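The summer robotics club at Kusthorpe has spent much of July teaching a machine to put things in a locker, a skill most of its members have yet to show at home.

The project is called Funilari, a name chosen by vote after several better ones had split the room. It runs from the ground floor of the old Moura building, under the mezzanine, where the club has 13 members, a fan and a kettle of uncertain temper. Members take turns working a pair of hand-held grippers, picking things up and putting them down again while the grippers record every movement. The recordings are then used to train a robot arm to do the same job by itself. That is the theory, and it takes up one page of the club handbook. The practice takes up the other nineteen.

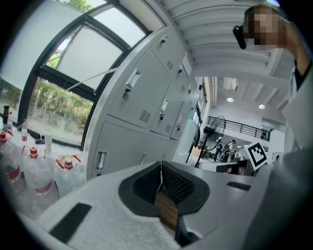
*Photo: Funilari summer club, Kusthorpe*

"People expect a robot club to have a robot walking about," said Fitriani Santoso, who runs the sessions. "We have people walking about, holding bits of robot. I think the parents were hoping for something with eyes."

The club set itself a target of 200 good recordings by the end of the holidays. A good recording is one in which the object is picked up, moved and let go on purpose. An early attempt in June was marked down because the person doing it stopped halfway to answer a question about crisps. Another was thrown out after a lively discussion over whether a block that ends up on the floor has been "placed".

Working the grippers is harder than it looks, and most newcomers grip far too hard for the first hour. They also forget that a gripper has no wrist of its own and has to borrow theirs. Elbows go up. Shoulders follow. By mid-afternoon the members look like people trying to eat soup with coal tongs, and the talk turns to whose turn it is to sit down.

Two-handed work is kept for those who have managed one hand without sulking. The left has to wait for the right, the right has to know what it is waiting for, and both have to keep clear of each other. Members practise in pairs, one working and one calling out the steps from a sheet. The caller's job is by far the more popular, as it involves no lifting and allows for criticism. 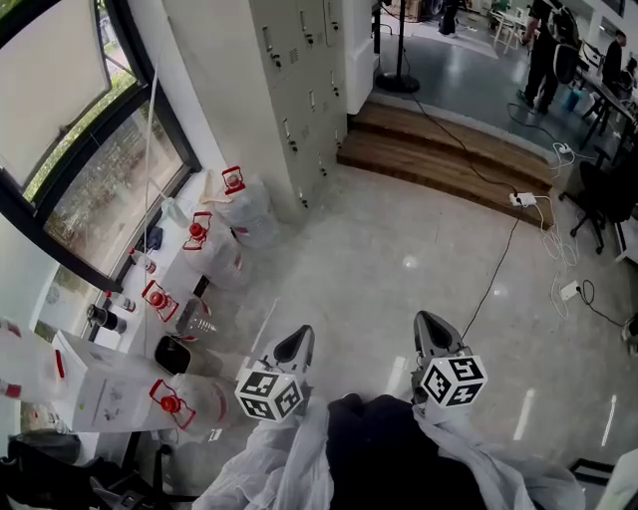

## Lockers win the first round

The lockers were picked as the main task because they were already there and cost nothing. They have turned out to be a stern examiner. A person opening a locker does several small things without thinking about any of them, and every one has to be done slowly and cleanly if a machine is to learn from it. The handles are set into the doors. The keys are small. A door swung too wide is in the way, and a door not swung wide enough is also in the way, from the other side.

Santoso has split the job into 4 stages, from finding the handle to shutting the door again, and the club is now firmly stuck on the second. She describes progress as "steady", in the tone of someone who has filled in a grant form.

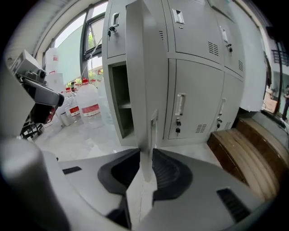

**Filed under: Clubs and classes**

Help of a sort has come from Rirnuvance, a small local firm that has agreed to let the club use one of its computers for the training once the recordings are finished. The firm has also offered a prize for the neatest set, to be judged by its own staff. The prize has not been named. Rumour among the members began at a drone and has since been talked down to a mug.

There will be an open afternoon at the end of the summer, when families can try the grippers for themselves. Last year's visitors were shown a line-following buggy that followed the line as far as a table leg and then took a keen interest in the table leg. Santoso says this year's will be more hands-on, which at least shares the blame.

New members can still join for the last few weeks. They should be 13 or over, wear shoes that stay on, and be able to bear hearing the words "and again, please" from someone younger than they are. No experience is needed with robots. Experience with stiff locker doors would be very welcome.

Sessions run after lunch on weekdays, and names can be left at the Moura building's front desk. The club asks that callers ring the bell once only, as the person nearest the door generally has both hands full.

*Posted July 31, 2018*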